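Speaker notes – Budgeting for hand-held gripper kits
Session 3, equipment planning track
Speaker: Nawal Naciri

Slide 1. Title

Introduce myself, then Clive Gosling, who keeps the spreadsheet and will take the procurement questions. Talk runs 16 minutes plus questions. Ask people to hold vendor comparisons until slide 6.

Slide 2. Scope of the purchase

The request covers hand-held gripper pairs for recording manipulation tasks. No arms in this round. The arm budget is a separate line and Stornmont is handling it. Point out that the two lines share a shipping account, so freight has to be split by hand when the invoices arrive.

Unit of purchase is the station: one operator, one pair of grippers, marker cubes, cabling, one table. Quote everything per station. Last year we quoted per gripper and the accessories ended up in three different cost codes.

Slide 3. What a station needs on the floor

Leave the slide up for a minute. Mention the marker cube on the back of each gripper. Cubes are a consumable in our budget: printed faces get scuffed, and a scuffed face means a replacement. Then the cables. They run from the operator across the floor toward the table, and cable management is missing from all the quotes we received.
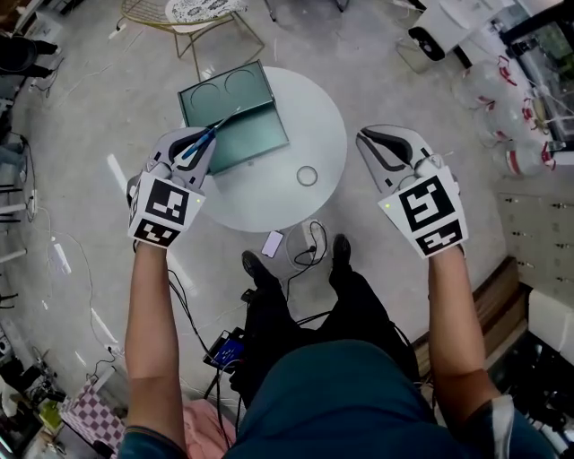 Slide 4. Line items

Grippers, pair. Largest item. Ask for the jaw pads as a separate spare part with its own number.
Marker cubes. Order spares with the first shipment. Reprinting in house is possible but the alignment check takes a technician half a day.
Cables and floor covers. Put in a real figure here. A zero will be questioned.
Tables and task objects. Small money. Buy locally and keep the receipts together.
Storage and compute. Refer to Mal-soon Ok's sheet, do not repeat her numbers.

Slide 5. Quantities

We are asking for 8 stations. Case for the number: two sites, Cisneros and Nastov, four stations each. Operators work in pairs of shifts, so a station that is down for a day costs two shifts. Spares are held at Cisneros only – the courier reaches Nastov overnight.

If asked about going to ten: the limit is floor area. Each operator needs clear space on both sides with arms extended.

Slide 6. Vendors

Motetance quoted complete stations. The second bidder quoted grippers only, with a lower unit price and a longer lead time. Show the totals side by side after adding cubes, cables and import duty. The gap narrows to 1937 dollars over the full order. Pause here.

Consuelo Llorente has the warranty terms. Main difference is the return address for repairs.

Slide 7. Schedule

Purchase order out in October. Acceptance test on the first station before the rest ship. Melquiades Maldonado signs the acceptance form. The test script is in the appendix, skip it unless someone asks.

Slide 8. Questions

Hand over to Clive. Leave slide 4 on the screen.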